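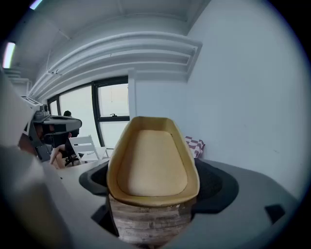
About Sfeir

Sfeir is a small training school for people who want to work with robots and have never touched one. We teach in the daytime and on some evenings, in rooms full of machines, and we keep our groups small so that everybody gets plenty of time with their hands on something. In the past year 236 people have taken a course with us, and a good many of them first walked in on an open day.

We love open days! The last one was on 08/09/2023, and 105 visitors came through the door (our best turnout yet, and we ran out of name tags before lunch). There were parents with kids, a retired bus driver, and a whole crew from Nanine, the furniture repair shop up the street, who asked the hardest questions of the day and stayed until we were stacking chairs.

What you get at an open day is the real work. We don't put on a show with music and lights. An instructor runs a job from the course, talks it through out loud, and stops whenever somebody wants to know why a finger closes where it does. Sometimes a grip slips and the part has to be set up again, and those are often the moments people ask about most. After that it's your turn. Visitors over ten can try the Huvum beginner lesson, with a staff member right beside them, and it takes no math and no computer skills.

We offer 4 courses at the moment. Flato is the one most people start with: 2 evenings a week, covering safe handling, gripping odd shapes, and teaching a machine a simple task by showing it what to do. The others go deeper into programming, upkeep, and shop floor setup, and you can take them in any order once Flato is behind you.

Our next open day is in May. Come by any time between ten and four, wear closed shoes, and bring a small object you think would be tricky to pick up. We really do want to see it. School groups are very welcome too, but please call the front desk first so we can save you a time slot.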